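Intro to Home Computing, Unit 8: User Profiles and Where Your Stuff Lives
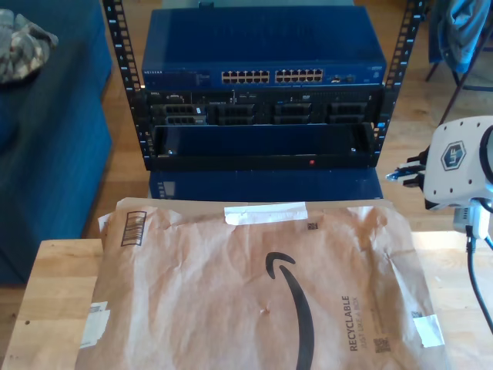
Fig. 8.1. Padded paper mailer with a barcode label, equipment rack behind.

Welcome back, everybody! This unit is my favorite of the whole course, so bring your laptop and a full battery.

What a profile is

A user profile is the folder of things the computer keeps for one person: desktop, documents, bookmarks, wallpaper, and a whole heap of hidden settings. Two people can share one machine and each get their own desktop – how great is that? Log in as yourself and the system loads your folder. Log in as somebody else and it loads theirs.

Profile vs. account

People mix these up all the time (I did for years!). The account is your name and password. The profile is the pile of files that goes with it. You can have a perfectly good account with a broken profile, and then you get a blank desktop and a nasty scare. Your files are very often still on the disk, so don't delete anything yet.

Our practice machine

The Pludcombe lab image has two accounts, Gough and Lilham. Gough works fine. Lilham has a damaged settings file, and you get to fix it!

1. Log in as Gough and open the users folder.
2. Find Lilham's documents. There should be 695 files.
3. Make a new account called Mondex and log in to it once, then log out.
4. Back in Gough, copy the documents over to Mondex. Leave the hidden settings folder where it is.
5. Log in as Mondex and check the file count again.

The copy takes roughly 12 minutes on the older laptops. Go get a coffee.

Before next time

Look in your own profile and write down your three biggest folders. Mine had over 1,000 screenshots in it – yikes. Then read the first half of Unit 9, on backups, and bring a USB stick you don't mind erasing.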